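Cell Inspection Checklist: Table Cell 3, Drosomton
Tuesday, January 23, 2018 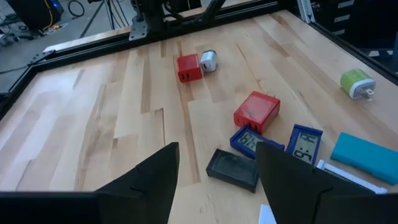 Complete with the arm parked and the air off unless the item says otherwise. Mark OK, FIX or N/A. Any FIX under Guarding or E-stop keeps the cell down.

Guarding and E-stop
Pendant E-stop drops drive power: OK
Wall E-stop drops drive power: OK
Reset needs a second press at the panel: OK
Comment: Pendant button is stiff. Spare is on order from Narnico.

Frame and table
Rim bolts tight: OK
Corner post bracket square: OK
Wood top free of splinters and raised joints: OK
Comment: Re-oil the top in March.

Gripper
Both fingers tight, no cracks: OK
Fingers close evenly: FIX
Comment: Left finger touches first. Shimmed and rechecked, still off by a hair. Run at 300 mm/s or less until it is reset.
Wrist camera cable has slack at full turn: OK

Parts on table
No swollen or dented power banks: OK
Charger prongs not bent: OK
Loose paper cleared before a run: FIX
Comment: Paper sticks to the finger pads. Clear it by hand with the arm parked.

Floor
Cables out of the walkway: FIX
Comment: Needs 2 more cable covers. Work order 1073, sent to Kushwaha.
Tripod legs outside arm reach: OK

Result: Cell may run at reduced speed. Recheck gripper before the next Pilto job.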